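Workshop notebook, bench 2
24th October

Ginger beer plant, continued. Third notebook, same handwriting, slightly worse.

Where things stand

Batch 81 came off the shelf this morning and went into bottles. Batch 80 is still sulking at the back. The difference between them, as far as I can tell from my own notes, is that 81 got the Hurnska ginger and 80 got whatever was in the bottom of the box, which I described at the time as "fine". I must stop writing "fine". It has appeared in this notebook on nearly every page since February and has never once helped.

Feed for 81 was ground ginger and plain white sugar, daily, for seven days, same as the printed sheet from Ciltivley. I skipped day four and fed double on day five. The plant does not seem to hold grudges. I do, against the sheet, which gives the sugar in spoons and the water in grams, and then on the back page changes its mind and does it the other way round.

Mixing

3000 g of water, 300 g of sugar, juice of two lemons, the strained liquid off the plant. Stirred until I got bored and then until the sugar was gone, in that order. Starting gravity was 1.042 on the old hydrometer and 1.038 on the new one. I have written down 1.040, and I'm not proud of it. Somebody should check both in plain water before the next batch. That somebody is on the rota for Monday, and I drew up the rota, so I know who it is.

Tasted flat, sweet, a bit soapy at the end. The soapy note may be the ginger, or it may be that the big jug was rinsed by a person in a hurry. Rinse the jug twice.

Bottles

Swing tops for most of it, plus two plastic ones so I can squeeze them and find out what the rest are up to. Replaced four rubber seals. The new seals are from Detel and are a shade thicker than the last lot, so the wires need a proper shove. One of them bit me. Do not fill to the top. I know it looks mean to leave a gap. The ceiling over the sink still has a mark on it from the summer when we were feeling generous.

All bottles are in the crate with the lid on and a towel over that. The towel does nothing except make me feel I've taken steps.

The cloudiness question

Long argument at tea, unresolved. One side holds that ginger beer ought to be cloudy and anyone who wants it clear should go and buy lemonade. The other side (me) has no objection to cloudy but would like it to be the same cloudy from one week to the next. 78 looked like dishwater, 79 like weak squash, and neither tasted any different with my eyes shut.

Things tried so far to even it out:

Straining through muslin. Catches the ginger bits and nothing smaller. Also catches the muslin, if it's the cheap sort.

Straining through a coffee filter. Works beautifully for the first cupful and then stops working altogether. I went home and it was still dripping when I came in the next day.

Standing it in the cold overnight. The best of the lot. Drops a pale sludge and leaves the rest hazy, but an even haze. Costs a day and most of a fridge shelf, and the fridge shelf is the harder one to get.

Leaving it alone. Recommended by the Sison booklet, which recommends leaving nearly everything alone and must have been a pleasure to write.

For judging haze I'd like us all to use a plain clear glass and look through it sideways at something pale, then something dark. Holding it up to the strip light makes everything look like a urine sample and puts people off their tea. 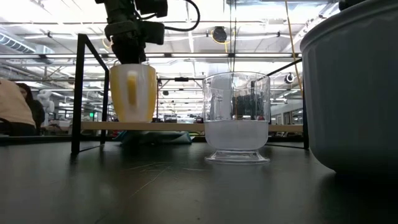

Next

Squeeze the plastic bottles morning and evening. When they're hard, everything goes in the fridge, whatever the labels say.

Split the plant. The lid no longer sits flat on the jar and the spare half has been promised to three different people, so there will be words.

Label 80 with a real description. Smell it first, by the door.

Order ginger. Part number on the Hurnska list is 1418, and it is the small bag. The number for the large bag is one digit off, as we learned when it arrived and would not go through the cupboard door.

Find out who has the good funnel. It was on the hook at lunch.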